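3 min read

I have been watching Flarnero since the very first season, back when it was four strangers renovating a lake house and being rude to each other over breakfast. So when word got out that Uzma Satti was leaving, I did what any grown woman would do and called my sister before I'd even put my shoes on.

If you don't follow the show, Uzma is the one who cried over the tile. She also stood up to Malachy Mac Giolla at the reunion in February, and I still think that was the best hour of television I've seen in years (yes, I know how that sounds).
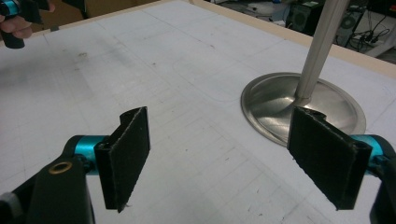

My sister thinks she was pushed out. I'm not so sure! She always seemed a bit tired of the whole circus, and after 96 episodes who wouldn't be? Her farewell post was short and sweet, and it had around 1000 comments by the time I'd finished my coffee, most of them from people begging her to come back. 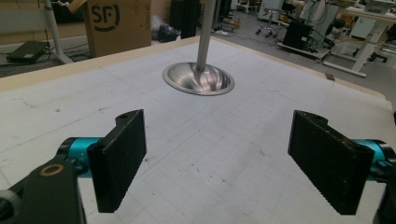

The reunion itself deserves a rewatch if you have the evening free, even though Malachy talks over everybody for the first ten minutes. I had it on again last night while I sat doodling on the back of an envelope, and I ended up with a few thin curved lines much like the pencil ones on that white board, which tells you how closely I was listening to him. Then Uzma started talking and I put the pen down. She's 28, and I couldn't have spoken that calmly at twice her age.

Anyway, I'll keep watching, at least until they finish the Duggan house.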